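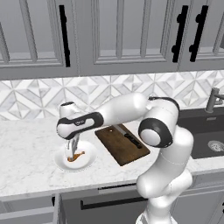 SLIDE 1 – the arm, the sim, and why we look after both

Morning all. Quick who-am-I, don't read the slide out. Cell 2 at Nellham, kitchen cell. I do the arm, Estrella Tlapale does the sim side.

Point at the render. White arm, plate, fingers right down on the chicken-ish thing. This is the pose we check against. Everything in the next ten minutes comes back to it, so leave it up a bit.

Say: the sim copy gets looked after same as the metal one. If one gets changed and the other doesn't, we lose an afternoon. Have lost several.

SLIDE 2 – Base and mounting

Base sits in front of the counter, column comes up past the drawers. Means the arm folds up and over to get at the plate. Long reach, so any lean at the bottom is worse at the fingers.

Base bolts – check every 200 hours. Torque wrench, not Ovidiu's elbow (pause, he'll be in the room).

Counter edge: leave clearance for the lower links. Lower left door in the render is standing partly open, so ask the room – would you start a run like that? Wait for an answer. On the real cell our rule is doors shut before power on.

SLIDE 3 – Homing

Order matters. Base, shoulder, elbow, then wrist. Wrist last or it swings low over the worktop.

Ovidiu Ardeleanu wrote the homing script in May, it's on the Kernent share. Use that one. The old one is still on the desktop of the cell PC, I keep meaning to delete it.

After homing go to plate pose at slow speed. Gripper should hang straight down. If it looks tilted by eye it's miles out, stop there.

SLIDE 4 – Fingers

Longest bit, slow down here.

Two fingers, both wear on the inside face first. Swap as a pair. Never one new one old – Glenys Lewis did the comparison, grip drifts off to one side and you chase it in software for days.

Plate height on our cell is set to 145 mm above the datum block. Write that on the board. If anyone swaps the plate it needs measuring again, ours has a rim and the fingers will find it.

Food gets in the finger slides. Wipe down after every session, strip and clean every 3 weeks. No grease near the tips!! Priron wipes are fine, the blue spray isnt.

SLIDE 5 – What's on the worktop

Board and knife next to the plate. Board's at an angle, knife lying diagonally across it. From this view the big round joint covers part of the board. So don't trust one view when checking clearances, go and look from the other side. Same in sim, move the camera.

Real knife on the real cell is a blunt one. Nerys Cadwaladr signs the sharp one out, ask her first.

Sink on the right – keep the tap off during runs. Cables on our cell go behind, drip loop on each, check they're still loops.

SLIDE 6 – Matching sim to cell

Estrella to take this if she's back from Jarman. If not:

– measure the real cell, change the sim, never teh other way round
– plate, board, sink edge, counter height
– save the render with the settings file, same name
– tell someone

Tegwen Owen has the log book. Paper. Yes, still paper.

SLIDE 7 – Questions

Likely one: can we run it overnight? Not yet, guarding isn't signed off.

Other likely one: spare fingers. Top drawer, labelled. Take two and put it in the log.

Leave 2 mins for Tegwen re the rota. Clicker back to reception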